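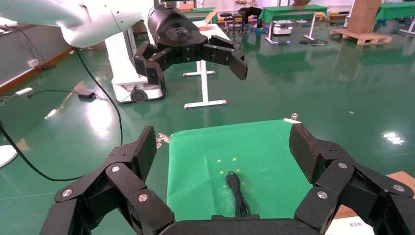

Teodora Kos
18 July thread on cell rules, or: how we learned to love a checklist. We've just finished writing the house rules for our two-arm cable handling work at Climwood and I'm so pleased with them that you're all going to hear about it. 1/14

Quick background. Two arms, one shared work surface, and a task that sounds easy until you try it: pick up a coiled cable, pass it over, put it down tidy. Cables are wonderful and horrible. They never lie the same way twice! 2/14

Rule one is about the cloth. It gets clamped or clipped at the corners before either arm is powered. A cloth that creeps a few millimetres during a run spoils every comparison you make afterwards, and you won't spot it until you're crying over the logs. 3/14

Rule two: markers go on the cloth and stay on the cloth. If one peels, you stop, replace it and write it down. Ours are little yellow stars, and yes, I chose them, and yes, I'd do it again. 4/14

Rule three came from Ardalan Sadeghi and it's my favourite. Before any run, say out loud which arm moves first. Out loud, to the other person. It felt daft for a day and now I can't work without it. 5/14

Rule four: one person holds the stop button and does nothing else. No typing, no phone, no "I'll just nudge that". We swap every 14 runs, which is about as long as I can stare at a gripper and still be quick. 6/14

Rule five, floors. Cables on the floor are the thing I'm strictest about now. Anything that crosses a walking route gets routed round the wall or covered, and power adapters come up off the ground. We're still working through this one, I'll admit - there's always one more lead. 7/14

Same goes for mobile bases. If it has wheels, it has a parking spot, and the spot is on the plan by the door. Yareli Ledesma drew the plan and it is a thing of beauty. 8/14

Rule six: speed. First run after any change to the set-up is slow, even if the change was tiny. Swapped a finger pad? Slow. Moved the table? Slow. Tightened a screw? Also slow, and check the ones next to it while you're there. 9/14

Someone asked in June whether we really need all this for picking up a cable. Fair question! We had 400 runs logged by then and 9 of them had notes so vague that we couldn't use them. "Went a bit odd" was one. That was mine. 10/14

So rule seven is notes. What was on the surface, where it started, which arm, what you saw. Write what you saw before you write what you think caused it. Those are two separate boxes on our sheet and it has made a huge difference. 11/14

On the official standards: please do read them. House rules sit on top of the proper safety standards and your own risk assessment, they don't replace either. We went through ours line by line with Eustaquio Escobedo over two long afternoons and a lot of biscuits. 12/14

Things we haven't settled: how to label a half-finished handover (dropped? paused? both?), and whether people sitting further back in the room should get their own warning before a fast run. I say yes. Views very welcome. 13/14

Next goal is 1,000 runs with every note readable by someone who wasn't there. Tiburcio Villalobos has offered to be the someone. If you've got a rule your lab swears by, send it over, I'll happily pinch it. 14/14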